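Grirnwood Home Science Club
Minutes of the meeting held on 4 February 2018

Chair: Solange Renaud
Minutes: Orest Kostiuk
Present: 17 members. Apologies were read out and accepted.

Solange opened by saying how pleased she was with the turnout, especially with the roads as they were. The minutes of the last meeting were agreed with one correction (the spelling of Sudero, our glassware supplier, which I had managed to get wrong in both places).

Most of the evening went on the colour and paper work, and what a good evening's business it made! Members had plenty to say about the red liquids, the droppers and the paper strips, so I have taken it under headings. 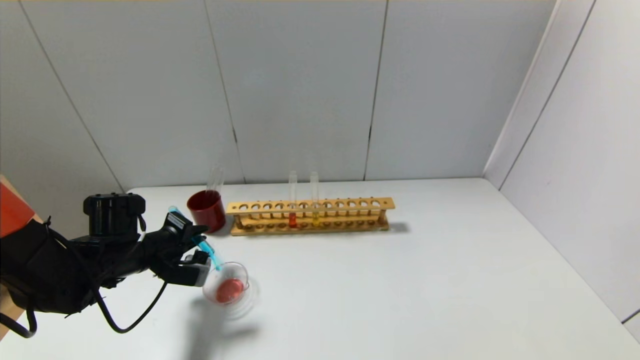
PRACTICAL WORK

The dropper and small beaker were thought just right for beginners. Solange would like everyone to have a go with a dropper before moving on to test tubes, as it teaches a light squeeze better than any talk can. Agreed.

There was a lively discussion about the dark red stock. The Skurna group makes theirs weaker and the Paracha group likes it strong, and both brought their notes. We settled on keeping one beaker of the strong sort at the back of the table, with small amounts taken forward as needed. The white table top was much praised — colours show up beautifully against it.

Paper strips came next. The strip should be rolled or folded before it goes in, and pushed well down the tube. Several members want to compare how far the colour climbs on different papers, and I can't wait to see the results. Paracha will bring filter paper, Skurna blotting paper.
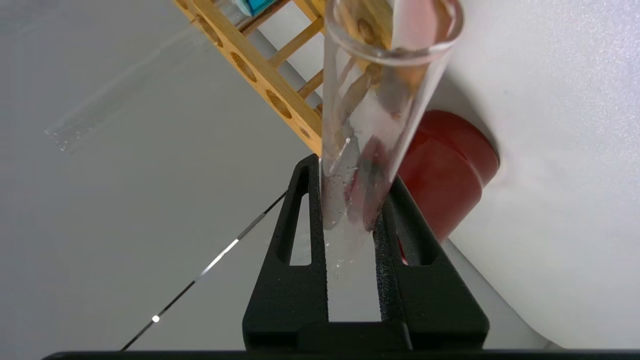
We also talked about labelling, as one tube with a reddish strip in it looks very much like the next. Pencil on the paper before it goes in was the favourite. Orest to write this on the instruction card.

EQUIPMENT

The wooden racks are well liked and will stay. Sudero has quoted for 40 more test tubes and 100 plastic droppers. Order approved, all in favour.

ANY OTHER BUSINESS

The open afternoon will be in May. Skurna offered to run the colour table — accepted with loud thanks. Could anyone with spare aprons please bring them along?

Actions
Solange: place the Sudero order
Orest: instruction card, names for the open afternoon
Skurna and Paracha: papers for the next meeting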